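## 4. Containers, cords and the claim that a box is enough

The advice to "give every cable a home" is found in nearly all the household guides we read for this study, and it is almost never tested. The usual version runs as follows. Loose cords tangle. A cord in a closed box cannot wander off and knot itself around its neighbours. A household that owns enough boxes will therefore have fewer tangles. We have doubts about every step of this, and the present section sets out why, using the visits made in Vemcombe and Mellivbridge and the sorting sessions that came after them.

### 4.1 What people said they did

Householders were asked to show where they kept leads, chargers and spare flex, and to say how the things had got there. Most of them answered the second question with a rule. Cords were "put away" after use, or "wound up and put in the tub". When the tub was opened the rule was hard to see in its contents. This gap between the account and the drawer is familiar from earlier work on kitchens and sheds, and we make no great claim for finding it again. What interests us is that the same people, shown their own tangled cords, nearly always blamed the container. It was too small, or too deep, or it had the wrong sort of lid.

Nélida Gallardo, who carried out the Vemcombe visits, wrote in her notes that the wish for a better box "comes up before the box has been fully emptied". She also recorded that several households already owned better boxes, bought for the purpose and since filled with something else (batteries, sewing things, in one home a complete set of curtain hooks). It would be easy to laugh at this, but the pattern deserves a plain reading. Buying a container is a single act with a clear end. Coiling a lead is a small chore that has to be done again each time the lead is used, and the container does nothing to make it shorter.

### 4.2 The trouble with the word "tidy"

Part of the muddle is in the language. The guides treat a cord as tidy when it is out of sight, and so did most of our householders. By that measure a shut box is tidy whatever state its contents are in. Montes, the oldest of the guides in our set, goes so far as to advise against opening a sorted box for a full season, on the grounds that looking inside invites rummaging. We can find no reason given for the length of time. It may be good advice for Christmas lights put away after December. It is poor advice for a charging lead wanted every other day.

We preferred a narrower test. A cord was scored as stored if it lay wholly inside the rim of its container, and as coiled if it could be lifted out in one piece without bringing another cord with it. The two scores were kept apart on purpose. A lead can be stored without being coiled, and this was the common case. It can also be coiled without being stored, as with the leads that hang from a nail behind a door, which the guides rarely mention and which gave very little trouble in the homes we saw.

A third state was harder to name. Here the cord had been placed in its container and part of it had come back out over the rim, so that the box could not be shut without trapping it. Our coding sheet had no line for this at first. We called it "spilled", and later wished we had chosen a word that sounded less like an accident, as it is simply what springy cord does when it is pushed into a shallow tub and let go.

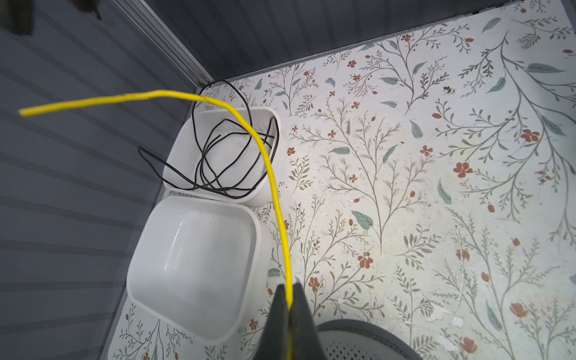
**Figure 3.** Yellow cable with a plain blunt end, held over an open two-part white plastic container. The upper part holds a loosely looped black cord, scored as spilled; the lower part is empty.

Spilled cords matter to the argument because they are where the stored score and the householder's own opinion part company. Asked whether a cord in this state had been put away, people tended to say yes. Asked whether they would be content to leave it so, the same people tended to say no, or to reach out and poke it back in before replying. We do not think either answer is the true one. The first describes where the cord belongs and the second describes how it looks, and a study which asks only one of the questions will get a firmer result than it has earned.

### 4.3 Two-part boxes

Boxes that open flat into a pair of compartments are sold on the promise of separation: one kind of thing on one side, another kind on the other. The Ukville survey, which is the main source cited in favour of them, reports that owners of divided boxes described themselves as better organised than owners of plain ones. We do not doubt that they did. But the survey asked people about themselves and did not look in the boxes, and people who buy divided boxes may well have been fond of order to begin with.

In our own sorting sessions the divided box did less than promised. There were 50 sessions in all, and the design was simple. A cord or cords, a container, and no instruction beyond "put these away as you would at home". With a plain tub, people dropped the cord in and pressed down. With a divided one they very often dropped the cord into one side and pressed down, leaving the other side with nothing in it. The empty side was sometimes explained to us afterwards as being kept free for something. It was seldom said what.

There is also a matter of depth. A box that must close like a book has to share its height between its halves, so each half is shallower than a plain tub of the same closed size. A thick or stiff cord that would sit quietly in the deeper tub stands proud of the shallower one. Some of the spilling we recorded is surely owed to this and to nothing in the habits of the person doing the tidying. We did not measure cord stiffness, and we should have done. Any later study that wants to compare containers fairly will need to hold it steady, or at least to write down which cords were used with which box.

It might be objected that people would do better with practice. Perhaps so. We saw no clear sign of it across the sessions, but these were short and the same person rarely came back. A household that used one divided box for years might settle on a method. Against that, the homes we visited had been storing cords for a good deal longer than any session of ours, and the settled method there was to press down and shut the lid.

### 4.4 Coiling without a container

A smaller set of sessions left the container out altogether. People were handed a cord and asked to make it ready to put away, wherever "away" might be. Removing the box changed what they did. Some wound the cord round a hand and elbow, some folded it back and forth and tied it with its own end, and a few asked for string. Hardly any handed it back loose. The same sort of people, given a tub, had been quite willing to let the tub do the work.

We would like to make more of this than the numbers allow. The container-free sessions were run late, in a different room, by fewer hands, and anyone who asks a person to "make ready" a cord has hinted that it is not ready now. The wording in the tub sessions gave no such hint. Still, the result points the opposite way from the guides, and it does so without needing any new equipment. A coiled cord on an open shelf beat an uncoiled one in a closed box on the only test that seems to us to matter, namely whether it could be picked up and used without a struggle.

### 4.5 What can fairly be said

The written replies to the follow-up letter, some 200 of them, do not settle the question. Many came from people who had already agreed with us or already disagreed, and said so at length. Setting those aside, we are left with a modest finding. In the homes and sessions we looked at, having a box went with having cords out of sight, and had little to do with having them untangled. Where leads were in good order, somebody in the house had the habit of coiling them, and that habit was found with boxes, with nails, with shelves and in one case with a row of old jam jars.

We therefore treat the claim that containers reduce tangling as not shown. We do not treat it as false. A fair trial would follow the same cords through the same homes for 2 or 3 years, open the boxes at set times, and score what was in them by a rule agreed beforehand - including a line for the cord which is half in and half out. The sources reviewed in section 2 do none of these things, and ours does only the last of them, and that late. Section 5 turns to labels, about which the guides are more confident still.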